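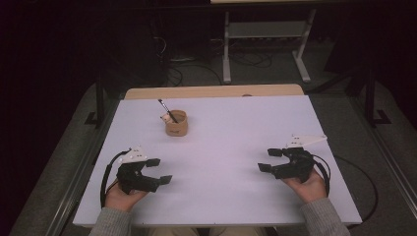

The craft tables of the Sturkutgate activity house are now in regular use, and with this report I want to inform the Nilteo fund how the work has gone until the end of June. The grant was given to us for the equipment of one room, so that small paper and painting work can be done there without damaging the furniture. The main purchase was the large white boards. They are laid flat on the light wooden tabletops, and they cover nearly the whole working place of one person, with only a strip of wood left at the far side. A small tool leans out of a round tan cup toward the back, and the middle of the board stays free for the work. Before the grant we worked directly on the wood, and two of the tables had to be sanded last winter.

In the application we promised 5 working places. Three are finished and two are waiting for boards in the correct size. The supplier, Gesance, sent the wrong width in the first delivery and has agreed to exchange them with no cost for us. I expect them in August.
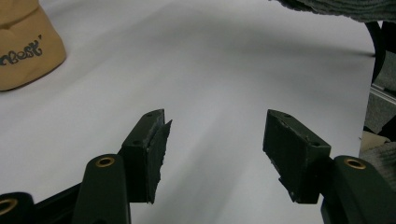

The white work surface, with light shadows across it.

We compared two kinds of covering. The first was shiny and the lamps reflected in it, which several participants found tiring for the eyes. The second is matte and we have kept it. Marion Rennie, who is responsible for the room in the evenings, asked that the lamps be moved a little to the side, and this was done in May. Shadows still fall over the tables at some hours. We would like to solve this with one more lamp, paid from the remaining money, if the fund gives permission.

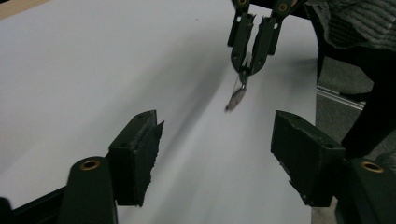 Photo: Sturkutgate activity house / Pringle workshop group

Handling of very small and thin pieces is the part of the activity where we have learned the most. Such pieces are much easier to find again on a plain white ground than on wood. The groups have therefore started to sort their scraps on the boards before gluing.

From the budget we have spent 242 euros on boards and coverings, and 200 euros are left. The receipts are attached to the paper copy of this report. The next report will follow when all the places are ready.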